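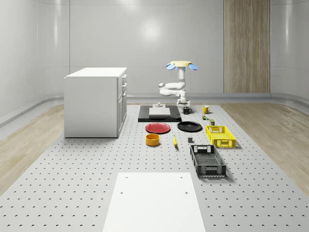

Skates, sharpening and a very long wait for the new steel

Well, hello again from the pro shop, and thank you to everyone who wrote in after the January newsletter. I had meant to write about mouthguards this month, but so many of you asked about skate sharpening that the mouthguards will have to wait their turn.

The big question was how often you ought to have your skates done, and I'm afraid I am going to give you the answer my own coach gave me, which is that it depends. A defender who skates backward half the night and stops hard in front of the net will chew through an edge faster than a kid in learn-to-play. If you're on the ice twice a week, I'd bring them in every couple of weeks and see how they feel. When you start to slide out on your inside edge in a turn you normally make without thinking, it's time. And if you have walked across the parking lot in them without guards (I know some of you have, I've seen the snowbank by the side door), then it's past time!

The other thing people ask for is "the same as last time," and I love you all, but please write your hollow down. A piece of tape inside the tongue works very well. A deep hollow bites more and tires your legs sooner, and a shallow one glides better and feels slippery for the first session or so. Younger and lighter skaters often want a bit more bite than grown-ups do. If you want to try a change, do it before a practice and give it two or three skates before you make up your mind. I once switched the morning of a playoff game and spent the first period looking like I was on roller skates in a car wash.

Now, the Altoseo steel. We finally have it in, after being told "next week" since before the season began. These are the replacement runners that fit the Vetent holders, and they come in most junior and senior sizes. They stand a little taller than the steel most skates come with, so you get more sharpenings out of them and you can lean further into a turn before the holder touches the ice. It took me a good few laps to trust that, and then I had a lovely time. If your holders are a different make, bring the skate in and we will look at it together before you spend anything.

We've also put the Hyun laces back on the hook by the register, waxed and unwaxed.

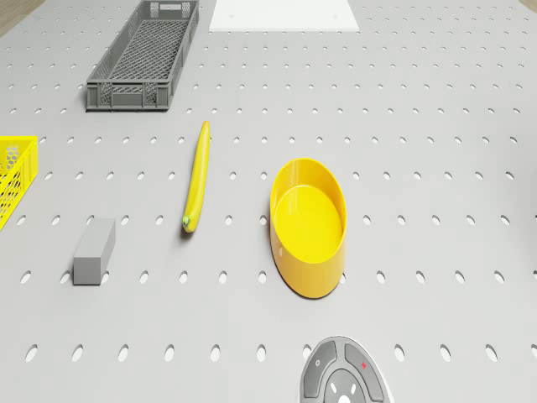 While you have the skates on the bench, do look at the rivets. Turn the boot over, take hold of the holder at the front and give it a good firm wiggle. If it moves at all, or you hear a click, leave them with us and we'll replace the loose ones. It's a small job and it's so much nicer to catch it at home than on a breakaway. Look along the steel too for rust, especially close to the holder, where water likes to hide. Wipe them down after every skate with a dry towel and then put on the soft covers. The hard guards are for walking only, and a wet blade left sitting in one overnight will be orange by the weekend.

Several parents asked about heat molding for the little ones. Yes, we do it, and for boots bought here it is free. Please bring the socks your child really plays in, and plan to sit still for a while with the laces snug and then let the boots cool all the way down. After that, leave them alone for a full day. I realize that asking an eight-year-old to leave new skates alone is a lot, so maybe don't book it on the afternoon before a game.

On to the swap table, which has been a real joy this season. Children's feet grow at a shocking speed and there's plenty of life left in most of what gets handed in. We are especially short of junior shin pads and small elbow pads. Goalie gear is welcome too, though do call first so we can find a corner for it. If you're handing in a helmet, please check the date on the sticker at the back, as we can't pass along one that has expired.

For the adults in the evening league, the Flestik demo sticks are back behind the counter. You can borrow one for a single session and we'll hold your own stick until you return it. Both left and right are there, in a couple of flexes, and the softer one has been very popular with those of us whose slap shot is no longer what it was.

Sharpening drop-off stays the same as before. Anything left by 4 p.m. will be ready for the evening ice, and anything later will be done first thing in the morning. Please tie the laces together and put your name on the tag, with your hollow if you know it.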